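My First Night Dive, Finally Written Up 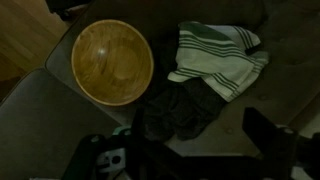

Last updated: 14 Oct 2018

I promised Dalia I would write about the night dive at Nomholm as soon as I got home, and then the laundry happened, and work happened, and my notebook went missing under the car seat (it smelled like neoprene when I found it, like everything else I own). So, my apologies, Dalia! I still remember most of it.

We went in off the little pier at Ladis, five of us, with Heino leading and me right behind him, holding my light in both hands like a candle in church. I had been nervous all through dinner and hardly touched my soup. Then we got under, and the first thing I saw was a small crab sitting on a rock, eating something, completely unbothered by the lot of us, and I felt so much better.

We never went deeper than 31 feet. The wall there is nothing special by day, a bit gray and silty, but at night the anemones are all open and the shrimp have those tiny orange eyes that shine back at you. Rasmus found an octopus! It went from brown to nearly white and slid into a crack I wouldn't have thought could hold a walnut.

I came up after 60 minutes with cold fingers and plenty of air left, which made me prouder than it should. Ilze had tea waiting on the pier, very sweet, and we stood there talking until our teeth chattered.

I want to go back in March, when the lumpfish come in close to lay their eggs. I'm buying thicker gloves first.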